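The Doorknob Problem

We were promised a robot that does the housework. Two days of chores, four machines, one very tired writer.

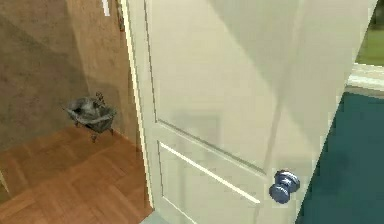
So can a robot do the housework yet?
Bits of it. Floors, mostly, and some folding if the towels are all the same size. Anything that means getting through the house on its own, picking up something it hasn't met and putting it back where it belongs is still slow and still goes wrong a lot.

I'd gone in hoping for laundry. What I got was doors. Hours of doors.

Serkus is a small outfit above a tile showroom, nine people, one kettle. They make software that teaches robots to do chores, and most of the teaching happens in simulated houses: a panelled white door with a round metal knob, parquet on one side, teal floor on the other. Reach, grip, turn, pull, get out of the way. Then again with the light moved. Then again.

"People ask me when it will cook," says Prapai Noiphan, who runs the training side. "I ask them how it's going to get into the kitchen."

She has a point. Lever handles are easy, you can just about fall on one. Round knobs are miserable. The fingers have to close evenly or they slide, the wrist has to roll without dragging the arm off line, and then the door swings toward the robot, so the base has to back up while the hand hangs on. A four-year-old does it with jam on their fingers.

Last November the team ran 1000 attempts at one knob, all in software. The robot got the door open 930 times. Great number. Noiphan isn't much impressed by it.

"Simulated hinges don't squeak or stick. Nobody's hung a dressing gown on the back."

Then they took the same program to a real house. A cottage built in 1904, owned by Noiphan's aunt, with doors that have been painted shut and planed open more times than anyone remembers. Out of 40 tries at the bedroom door, the robot managed... she won't give me the number. "Fewer than I told my aunt it would be," is as far as she goes. The knob was loose on its spindle. You had to lift a bit, then turn. Her aunt didn't know she was doing it untill someone asked.

That lift is the whole job, really. Houses are full of it. The drawer you bump with your hip, the tap that wants a quarter turn past off.

Shop floor next, an hour's drive, bad coffee on the way.

Fumodwood makes kitchen cupboards and flat-pack wardrobes, and it bought two arms for the finishing line. Wiroj Panyasiri looks after them. He's been in joinery since he left school and he talks about the arms like apprentices, fond, slightly let down.

Sanding flat panels? Brilliant, he says. They don't get bored in the afternoon. Stacking, fine, if the stack is square. Fitting hinges, mostly fine. Fitting knobs, no. He had them on it for a fortnight and then gave the job back to people.

"It can drive the screw. It can't feel when the screw has started crooked. By the time it notices, I've got a hole I can't sell."

He shows me a bin of spoiled doors. It's a big bin. He's kept the better ones for his chicken shed.

Would he have one at home? He thinks about this for longer than I expected. Dishwasher, he says finally. Unloading it. He hates unloading it. But his plates don't match and the rack has a broken tine, and he's seen what the arms do with anything that isn't where it should be.

The third stop was Onsri, which rents out a wheeled helper called the Mutis to serviced apartments. I watched it do a turnover clean. Vacuumed well. Wiped the bench in long careful strokes and missed the corner by the toaster. Collected the towels, dropped one, came back for it, which got a small cheer from the two cleaners who work alongside it. They like the thing. It carries the heavy linen. They also prop every door open before it starts, with rubber wedges, from a bag they keep on its tray.

I asked the younger one what happens if a wedge slips.

"It waits," she said. "It's very polite. It'll wait till its battery goes."

Not a small thing, that. A home robot that needs the doors propped, the floor picked up and the lights on is doing chores, sure, but somebody has done a chore first. The fourth machine, a laundry folder in the same building, was switched off with a note taped to it. Back in teh afternoon, the note said. It wasn't.

What should you buy, then? If you want your floors done, a robot vacuum, same as five years ago, only better at corners. If you run a shop that makes a lot of flat identical things, an arm is worth a look, and keep the person who knows what a crooked screw feels like. For everything between, Noiphan's guess is a few more years for tidying and longer for anything with hot oil in it.

I rang her once more before filing. They've added loose knobs to the simulation now, she told me, and sticky ones, and one modelled on her aunt's that needs the lift. The robot's score dropped straight away. She sounded pleased about it. Then she had to go, someone was locked out of the upstairs toilet.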